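Cada enero vuelve la misma promesa: compre la bordadora, cargue el diseño y viva de ello. Yo no me la creo. Genivaldo Conceição, que cobra por encargo en Brestel, me enseñó sus cuentas: un logotipo con 1,354 puntadas le paga menos que coser un dobladillo a mano.

El problema es la tarifa por cada 1,000 puntadas. Parece seria, pero deja fuera el estabilizador, las pruebas y los correos con una clienta que todavía no sabe qué quiere - y eso se lleva la tarde. 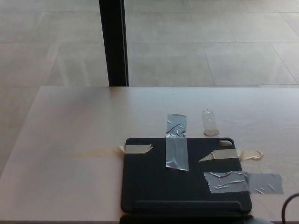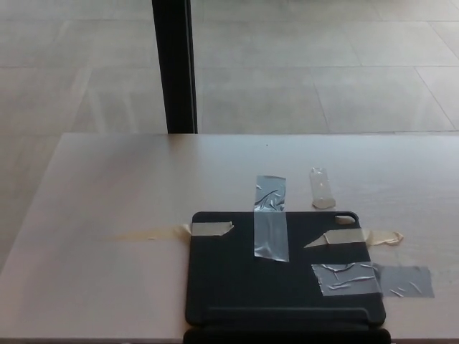 Los talleres de Estberg cobran aparte la preparación, y allí todavía no he visto huir a nadie. Me dicen que a los aficionados no les pagarían lo mismo. Puede ser. También puede ser que no lo hayan pedido: en casi 18 presupuestos que me pasaron, sólo 2 incluían esa línea. Antes de bajar otra vez el precio, yo probaría a escribirla.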